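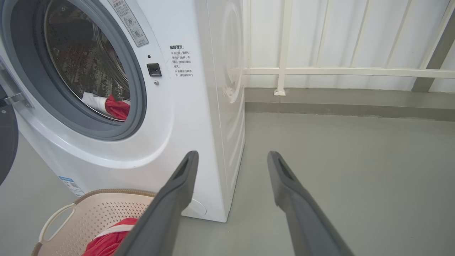
3.2 Collecting demonstrations

All demonstrations for the laundry task were recorded by remote control. The operator sits out of reach of the robot and moves a pair of leader arms, and the two follower arms copy the joint positions. We also tried guiding the arms by hand, as in our earlier work on the Crabtree bench. The operator's own hands then showed up in the head camera, and moving two arms at once was tiring, so we kept hand guiding only for setting start poses.

Each episode uses a front-loading washer, a perforated plastic basket on the floor, and a small set of garments. The Ostska recorder stores joint angles, gripper openings, and the head and wrist camera streams on a shared clock. The operator starts and stops each recording with a foot pedal.

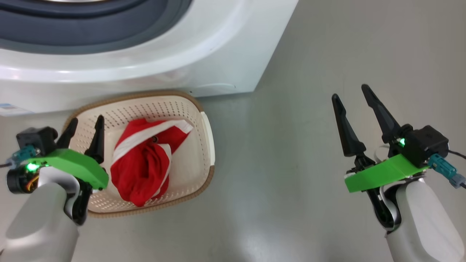
Four operators took part. Each had one practice session, and practice episodes were thrown out. We asked them to finish a grasp before starting to move the other arm, but did not enforce this, and the habits of individual operators are easy to see in the joint traces. Mansa Dramani reviewed every episode and marked the start and end of each grasp. Of 1000 recorded episodes, 142 were removed for dropped camera data or for a garment left on the floor. A further 52 were held out for testing.

The open door takes up a large part of the head view when the arms are working low, and it can hide the drum. The wrist views matter most during this part of the task. Section 4.1 reports results with the wrist views removed.

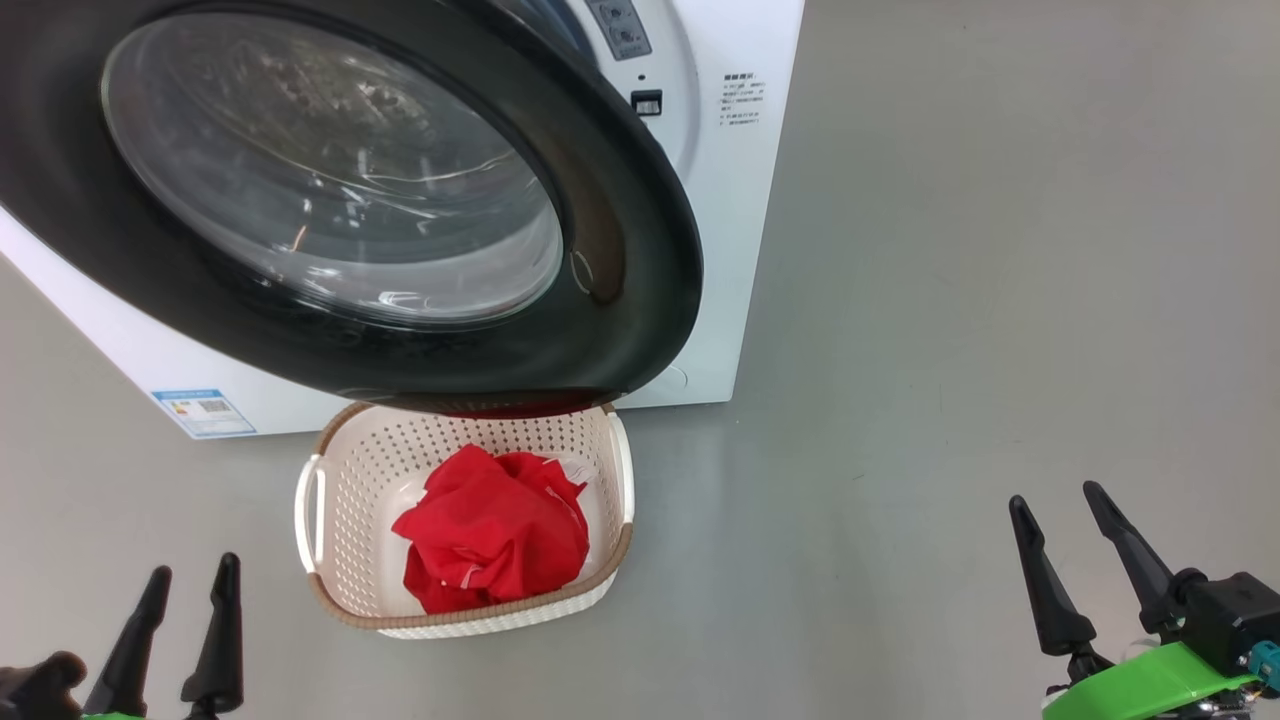
Figure 3. Head camera view with the washer door open, red fabric in the basket, and both grippers clear of the objects.

Garment position was changed by hand between episodes. We did not fix the basket to the floor. Operators were free to push it with either gripper, and these pushes were kept in the training data under the same label as the grasp that followed.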